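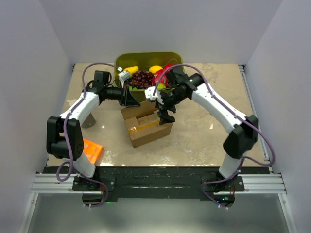

Elin Prothero

Pritchard is looking for two part-time fruit packers for the Irness packing room, starting in August. The work is filling cardboard boxes by hand with mixed fruit for home delivery. No experience is needed.

Each packer works at a table with an open box in front and a bin of fruit behind it. The fruit changes with the order. One bin may have grapes in it along with yellow, red and green fruit, and you will need to decide what goes at the bottom of the box and what stays on top. Grapes go in last. Heavy fruit goes in the corners. Anything bruised or split is set aside and written on the sheet at the end of the table.

What you will do:

Fold and tape boxes at the start of the shift
Fill boxes from the order slips
Check fruit for soft spots and mold
Close, label and stack finished boxes by the door
Wipe down tables and wash the bins before you leave

Shifts are 4 hours, starting at 7:00 a.m. or 12:30 p.m. Tell us which you prefer. We can't promise both people the morning. A full shift is usually 40 boxes per packer once you have learned the work, and we don't expect that from anyone in the first two weeks.

You will be standing for most of the shift. Full boxes weigh up to 12 pounds and have to be lifted to shoulder height when the stacks get tall. If you can pack but can't lift that high, apply anyway and say so, as Necati Yaman can usually put you on the low stack. The room is kept cool, so bring a sweater. Closed shoes are required. We supply gloves and aprons.

Please don't apply if you have a serious allergy to any fresh fruit. We pack whatever comes in from the growers and can't keep one kind out of the room.

Pay is hourly and paid every two weeks. The rate is on the application form. Packers may take home set-aside fruit at the end of the shift, up to one bag.

The packing room is at the back of the Menia building. Use the side entrance. There is parking in the rear lot, and the bus stops across the street.

To apply, pick up a form at the front desk or write to Retno Sutanto at the same address. Include a phone number and the hours you can work. We will ask you to come in for a short paid trial, where you will pack a few boxes with one of our regular packers.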